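Published 03/09/2025
By the Neagu Homes Desk
6 comments | 191 shares

Buying a hundred-year-old inn and living upstairs

The owner of the Clilaneck guesthouse had never run so much as a bed and breakfast when she signed the papers. She had spent most of her working life in payroll, at a parts supplier called Tevedov, and she says it was good training.

"People think an inn is about breakfast," she said. "It's mostly bills and laundry. I already knew how to do bills."

She bought the building in June, four years ago, after it had sat on the market for two winters. The price came down twice. The bank wanted a survey, then a second one, and the second found that the back stairs were pulling away from the wall.

"I asked the surveyor if he would buy it. He said no. Then he said his wife would."

The first year went on the roof, the stairs and the wiring. She lived in two rooms on the top floor with a hot plate and a folding table. The whole place measures 3,463 square feet, and she heated very little of it. Guests came the following spring, at first only on weekends.

She keeps the rates plain. A double is $123 a night all year, with no extra charge for holidays. Other owners have told her she is leaving money on the table.

"Maybe I am. But the same people come back, and they don't have to look up what it costs."

Bookings were harder. She tried three systems before settling on one called Ikico, and she still writes every reservation in a paper ledger by the phone. Last fall the internet was out for two days and the ledger got her through a full house.

She is careful about what she replaces. The floors stayed, and so did the doors - even the one on the second floor that has to be lifted to close. Bathrooms are another matter. "Guests will forgive a door," she said. "They want a good bath." She picked brushed nickel for the faucets, with a lever handle, after living with shiny ones that showed every fingerprint.

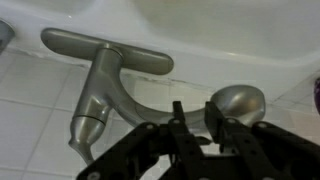

CLILANECK, June - The slow season is ending when we speak again, and she has a list on the kitchen counter. The porch needs paint. The laundry room needs a second dryer. She would like a week off, and has not had one since opening.

Asked whether she would do it again, she took a while to answer.

"I'd buy it again. I'd do the stairs first, before I moved in a single box. And I'd hire someone for the mornings in the first year and not the third."

She has no plans to add rooms. The attic could hold two more, but she would have to give up her own place to reach them.

"I like living here," she said. "I go down one flight and I'm at work."

Contact the Homes Desk | Copyright Neagu | Back to top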